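Filtro antipolvo Ots para torres de sobremesa
08/11/2021 — Por Reet Raudsepp
36 veces compartido 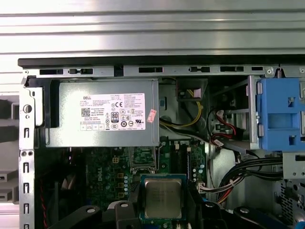
Tiempo de lectura: 3 minutos

El polvo doméstico tiene una paciencia que ya quisiéramos para nosotros. Se posa, espera, y un día de julio el ordenador empieza a sonar como un secador de pelo en mitad de una videollamada. El filtro Ots, de Plultulia, es una lámina de malla fina con marco magnético que se coloca por fuera de la rejilla de entrada de aire y se queda con la pelusa antes de que entre en la caja. No hace nada más. No tiene luces ni aplicación, y tampoco le va a pedir que cree una cuenta.

Se vende en un solo formato, de 170 mm de ancho, que se recorta con unas tijeras de cocina corrientes. Recomendamos medir antes de cortar, consejo que nuestro servicio de atención al cliente repite con una regularidad casi litúrgica. El marco admite recorte por dos de sus lados; los otros dos llevan el imán y conviene dejarlos en paz.

Antes de instalarlo

Poner un filtro nuevo en un ordenador lleno de pelusa vieja es como estrenar felpudo con el barro ya en el pasillo. Apague el equipo, desenchúfelo de la pared y retire la tapa lateral. Un pincel blando y un poco de aire a presión bastan para casi todo. Sujete las aspas de los ventiladores con un dedo mientras sopla. La fuente de alimentación se limpia desde fuera, por sus rejillas, y no se abre nunca, por mucha curiosidad que despierte y por muy convincente que resulte el cuñado de turno.

El aspirador de casa, mejor en su armario. La boquilla del sofá no se diseñó pensando en una placa base, y los tornillos pequeños sienten por ella una atracción fatal.

Colocación

Busque por dónde entra el aire, normalmente el frontal o la parte baja. Si no lo tiene claro, encienda el equipo ya cerrado y acerque una tira de papel de cocina: donde se pegue, ahí va el filtro. Donde salga volando, no. Hemos recibido devoluciones de filtros instalados en la salida, con una nota en la que se lamentaba que seguían limpísimos.

En cajas de aluminio o de plástico el imán no agarra. Para esos casos incluimos cuatro tiras adhesivas, que sujetan bien y se despegan regular.

Mantenimiento

Agua tibia, una gota de jabón y a secar a la sombra. Nada de lavavajillas. La malla aguanta hasta 88 lavados según las pruebas de Fliduteck, el taller que nos la fabrica, donde alguien tuvo que lavarla todas esas veces y a quien mandamos un saludo. Con perro en casa, una limpieza al mes. Con gato de pelo largo, usted verá — nosotros lo haríamos cada semana y en silencio.

En la caja

Una lámina Ots con marco
Cuatro tiras adhesivas
Plantilla de corte en papel
Instrucciones en seis idiomas, uno de ellos bastante bueno

Combina con la alfombrilla elevadora Gostance, que separa la torre del suelo unos centímetros y se vende aparte, como todo lo que hace falta de verdad. La garantía cubre defectos de fabricación y no cubre las tijeras. Los recambios de malla, sin marco, se piden con la referencia 4000.

Comentarios (4)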